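3.2 Getting people back after the first visit

I should say at the outset that I didn't expect the follow-up part of this study to be the hard bit. We were looking at tiredness after a bad bout of flu, and getting people through the door the first time was easy enough. They felt rotten, they wanted someone to listen, and a morning at the Zarnmont clinic with a cup of tea thrown in was no great burden. We signed up 51 people that way, all of them grown-ups who had been ill enough to miss work.

The trouble began in June, when we started ringing round for the second visit. Some had changed their number, some were back at work and busy, and a few told Siu-ming Ho (very politely!) that they felt fine now and would sooner forget the whole thing. I quite understand that. But it leaves us with an awkward lean in the results – the people who come back are likely to be the ones who still feel poorly, and if we count only them we'll make the illness look longer than it is.

So we changed the way we asked. Pankaj Goel rewrote the letter in plain words and took out a whole paragraph on data handling that he moved to the back. We also let people answer the tiredness questions over the phone, in the evening if they liked, and kept the clinic visit for the walking test and the blood sample. Nearly everyone we spoke to preferred this, and I wish we had done it from the start.
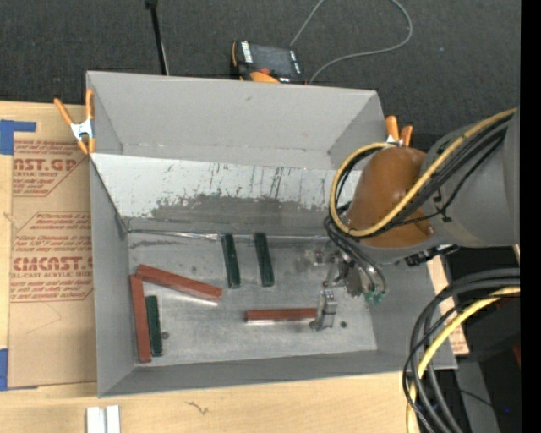
Figure 3. Open-topped grey bin with reddish-brown and dark green bars, and a gripper lowered into it.

3.3 What we asked and how we scored it

We used the Ekier tiredness scale, mostly because I had worked with it before and knew where people tend to stumble. Each answer runs from nought to 5, and the questions are the sort you might ask a friend: do you need to sit down after climbing the stairs, do you lose the thread when reading, that kind of thing. Anyone who scored 3 or more on the stairs question was also asked about sleep, as the two so often go together.

The second round came 6 months after the first. I did wonder whether that was too long a gap, and we argued it back and forth for a good while. A shorter gap would have kept more people on board, but it would also have caught plenty who were on the mend anyway and told us little about the slow cases. One thing I'd flag for anyone copying our method – ask about colds in between. We forgot to in the first few calls and had to ring those people again.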